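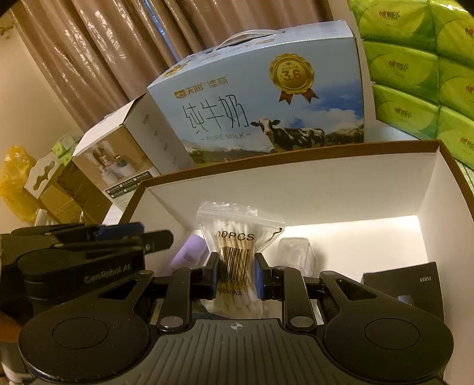

Someone replied to my last post asking if short-stay guests use any of the toiletries a host leaves out, or if it all goes in the trash at checkout. Fair question. Long answer, so I'm making it a thread.

Background for new people: I rent out a small apartment in Mirberg, two bedrooms, a short walk from the station. I clean it myself. I do the shopping myself too, so I know what gets used up.

I went back through my notes for the last 18 stays. I write down what I refill after each one. It's a paper notebook and it lives under the sink, so some pages are wavy.

Cotton swabs go steadily. People don't take the whole bag, they just use them. Same with cotton pads, a little slower.

Toothpaste is the big one. Everyone packs a toothbrush and forgets the toothpaste, or it got taken at the airport. I buy the small tubes and leave them sealed. A half-used full-size tube on the counter looks bad even when it's clean.

Shampoo and body wash: I switched to the Lachance wall bottles last winter. Cheaper to fill, and I stopped throwing out little bottles with an inch left in them. One review complained that it felt like a gym. I kept them up anyway.

Things that never move: shower caps, shoe shine sponges, the sewing kits. I bought a bulk pack of sewing kits from Gakico when I started and I expect to own them for life.

Bar soap is a split. Older guests like it. Younger guests open it, use it once and then use the hand wash. I still leave one because it costs next to nothing. 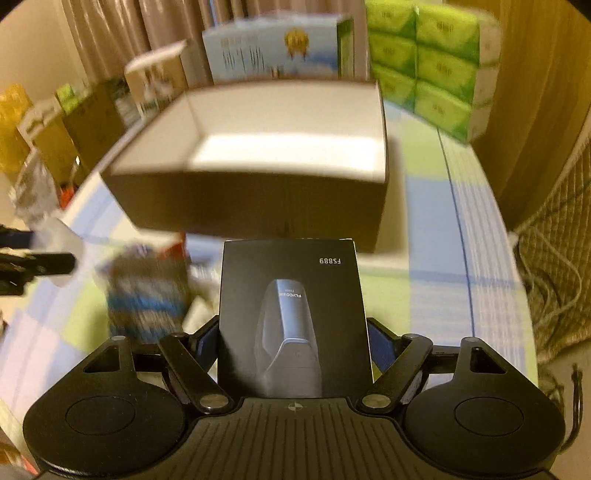

FLYCO shaver, model FS889, boxed.

On razors and shavers, since that always comes up. I keep disposable razors in the cabinet, wrapped. I would not put out an electric shaver for shared use and I'd be wary of any host who does. An electric shaver is a personal item.

What people do want in the bathroom is an outlet near the mirror. Mine was behind the door when I bought the place. Moving it did more for my reviews than anything I've put in a basket.

Hair dryer: get one with a long cord. Mine is an Ultgate and it's fine. Loud. It has been dropped at least once, judging by the corner, and it still works.

Somebody will ask what this costs. My last full restock, swabs to dish soap, came to 74 dollars. That includes paper towels, which are most of the bulk and a good part of the bill.

I don't restock on a schedule. I did at first and ended up with a closet full of conditioner. Now I check after each checkout and write it down — if the notebook says low, it goes on the Saturday list.

Storage matters more than I thought. I had everything in one locked closet, and guests would message me late at night for toilet paper that was on the other side of the door. Now there's an open shelf with spares and the closet is only for my own cleaning stuff.

I was worried people would clear out the open shelf. In practice a few rolls go missing here and there. I can live with that.

If your usual booking is two nights, like mine, you can leave out a lot less than the hosting guides tell you to. Toothpaste, swabs, soap, plenty of toilet paper. A stain remover pen if you have white towels, and put it where people can see it.

And label the bottles in large print. People take their glasses off to shower. I got that from a guest who washed with conditioner and was very polite about it.

Kitchen basics next time. I have opinions about salt.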